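Ticket: Pellell bimanual policy, left hand closes late on ribbed objects
Opened by: Ratree Luangrath
Assigned to: Wanpen Rungrueang
Status: open

Reported 8th November
Left-hand grasp success on the plate task is 92 of 200 trials. The May checkpoint had no such drop on the same object set. Failures are nearly all on the star fruit. Right-hand numbers on the grapes are unchanged.

Checked so far
Hand calibration redone on both sides, no change. Replayed 4 failed trials from the log. The thumb command trails the upper finger command, and the fruit rolls before the pinch is complete.

Cause (probable)
Action chunks were lengthened to 70 steps in the last training run. Contact falls late in the chunk, so the policy is closing on an old estimate of the object position — worse on a ribbed shape lying on its side.

Workaround
Cut the executed part of each chunk in half and re-query before contact. Set this in the Irance config, not on the command line; the launcher overwrites it.

Reference for the labelers: mark "grasp" from the point where finger and thumb are both on the fruit, as in this view with the right hand still open by the grapes.
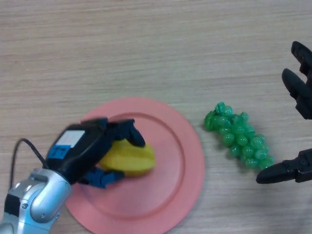
Next steps
Wanpen to rerun the full set with the shorter chunk and attach the thumb traces.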